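Kumunby Help Desk
Ticket 66
Subject: Striped pieces keep going back in the wrong tray
Opened by: Areeba Bukhari
Assigned to: Daniyal Abbasi
Location: Simutley, back workroom
Category: Storage and labelling
Priority: 3
Status: Resolved

Areeba Bukhari, 8:50 am
The white pieces with stripes on them are ending up in the wrong trays at pack-up. It has been going on since the trays were moved to the low shelf in June. The plain ones are fine. It's the two-colour ones that go astray, mostly red and black, and I spend the start of every morning pulling them out of the black tray and putting them back where they belong. Can someone look at the tray labels please? I've left everything as I found it this morning.

Daniyal Abbasi, 9:15 am
Thanks Areeba. Before I come down, can you tell me what the label on the tray says, word for word, and whether the colour chart is still up beside the shelf?

Areeba Bukhari, 9:32 am
The label on the right-hand tray says BLACK / RED. The one next to it says BLACK. There isn't one that says RED / BLACK. The chart is up but it's the old one, with a corner torn off the bottom.

Daniyal Abbasi, 10:40 am
Had a look. Notes so far:

Tray labels are the Sellano clip-in kind and they're all seated properly. None have slipped into a neighbour's slot, which was my first guess.

The chart lists black over red. It doesn't list red over black. If you hold a piece the other way up you get the order on the chart, so some people have been turning them around to match and others have been reading them as they sit and giving up. The ones who give up put them in BLACK.

Swapped the two trays to see if it was only habit. Will leave them like that until tomorrow's pack-up.

Wajid Cheema, 1:05 pm
I pack up most afternoons, so some of this will be me. I was told to go by the stripe closest to you. Depends which side of the table you're standing on. I didn't know there was meant to be a top.

Daniyal Abbasi, 8:45 am
Swapping the trays made no difference. Same mix in BLACK as before, and now a couple in the tray that used to be BLACK. Swapped back. Ruling out tray position.

Also checked the tape and marker supplies in the drawer, in case newer pieces had been done in a different order from the older ones. Couldn't tell anything from the drawer. Hina, do you remember how these were set up?

Hina Butt, 9:20 am
I wrote the chart. Red was always supposed to be first, then black under it. I must have typed the line the wrong way round when it was redone, and the label would have been printed off the chart. The pieces themselves should be right. I wouldn't re-mark any of them.

Daniyal Abbasi, 9:50 am
Good, that saves a job.

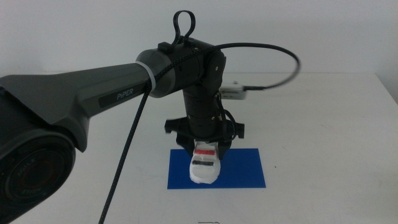
White piece with the stripes in the correct order: red, then black just below it.

Daniyal Abbasi, 11:30 am
Changes made:

Reprinted the tray label as RED / BLACK, in capitals, same size as the others.

New chart printed from Hina's corrected file and put in a plastic sleeve. The old one has been taken down and recycled. Please don't put it back up if a copy turns up in the Abbasi binder.

Added a line at the top of the chart: "Read the stripes from the top. Red goes above black."

Moved the BLACK tray to the far end of the shelf so the two aren't side by side.

Ketill Fogh, 2:10 pm
Can the chart hang a bit lower? I have to stand up from the low shelf to read it and then I've lost my place.

Daniyal Abbasi, 2:25 pm
Done. It's level with the second shelf now, to the left of the light switch. Leaving the ticket open for 4 pack-ups.

Wajid Cheema, 4:40 pm
First pack-up with the new label. Everything went in where the chart said. I had one the wrong way round in my hand but caught it.

Areeba Bukhari, 8:35 am
Four pack-ups done. Checked the trays before anyone else was in. BLACK has only black in it, RED / BLACK has only red and black. One plain piece was sitting on the shelf edge and I put it away. Happy to close.

Daniyal Abbasi, 8:55 am
Closing. Cause was the order reversed on the chart and copied to the tray label. Corrected file is saved in the Simutley labels folder, and Hina has deleted the old version. If the sleeve goes missing, reprint from that folder and reply here to reopen.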